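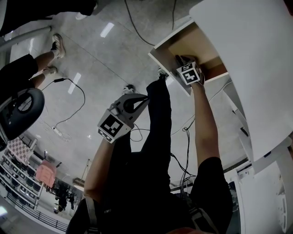

Moved into the flat in Jullcombe in January and I've been putting the kitchen right a bit at a time. Some notes for anyone else taking on an old rental kitchen.

The landlord, Enda Ó Flaithearta, let me do what I like as long as the cabinets stay up. I got that in writing. Get it in writing.

First job was smells. The cupboard under the sink had been shut for months. I washed it out with soda crystals, left the doors open overnight and put a saucer of bicarb at the back. Took 4 days and then it was fine.

Second job was the hinges. Most sagging doors only need a screwdriver. The screw nearest the door moves it left and right, the one further back moves it in and out. Quarter turn, shut the door, look, quarter turn again.

Two of the screw holes had gone. Matchsticks and wood glue, snapped off flush, left till the next morning. My neighbour Tonantzin Villalobos swears by golf tees for this and she may be right, but I had matchsticks.

Shelf liner: I bought a roll of Janex from the hardware shop. It doesn't stick, you just cut it and lay it down. Cut it slightly short or it rides up at the front and catches on every tin.

Somebody asked what goes where. Plates and mugs by the kettle, pans by the cooker, tins low down. Anything I use less than once a month goes on the top shelf. The fish kettle is up there and will probably stay there.

I threw out 6 jars of spice. The oldest was a ground coriander from Stistau, a shop that shut before I'd even moved to this county. It smelled of cardboard.

Total so far is £20, mostly liner and glue. I already had the screwdriver.

Mistake to own up to — I painted the inside of one door before cleaning it properly and the paint came off on a tea towel. Sugar soap first, then rinse, then let it dry. I knew that and did it anyway.

Replying to a few of you: no, I'm not replacing the worktop. It has a burn mark the shape of an iron and a chopping board covers it.

Still to do: the drawer by the window, which only opens if you lift it, and the extractor filter, which I've been putting off for 3 weeks. The filter wants a soak in very hot water and washing-up liquid, and the sink is never free.

If anyone has fixed a drawer with wooden runners, tell me what you used. Candle wax got me as far as the tea towels and then it stuck again.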